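Endine wire cup holder, black

Paper cups and I have never got on. They're too hot to hold when the coffee's fresh, they fold in on themselves if you squeeze, and my table at the Saturday market has a slope on it that I've been meaning to fix since November. So when Léonie Fleury showed me the little wire holders she'd been bending for her own tea stall, I asked her for a boxful on the spot, and I've been selling them ever since (and using them at home, I'll admit!).

It's a very simple thing. There's a ring of thin black wire that goes round an ordinary paper cup, and a looped handle on either side that stands up past the rim, so you can carry your drink across the room with your fingers well away from the hot bit. I like that it doesn't hide the cup, either.
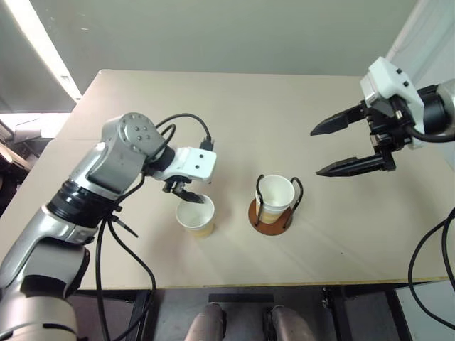
The size to go for is the standard one if you use normal takeaway cups. It suits the usual tapered shape, and the cup drops in from the top and settles where it gets wide enough. If yours is a very slim cup it'll sink too low and you'll want the small, so do measure under the rim before ordering. I've had a few sent back for that and it's a nuisance for both of us.

Cleaning is just warm soapy water and a tea towel. Please don't leave it soaking overnight, I did that with my first one and the finish went dull along the bottom.

Endine holder, standard or small, black only
Pack of 49 for cafés and village halls, ask me for a price
Paper cups to go with them, plain white, box of 500 or 600
Order code 454

Everything goes out from the Daston shop on weekdays. If you're near Stavatdale you can collect and save the postage, just ring first as I'm often out the back with the kettle on.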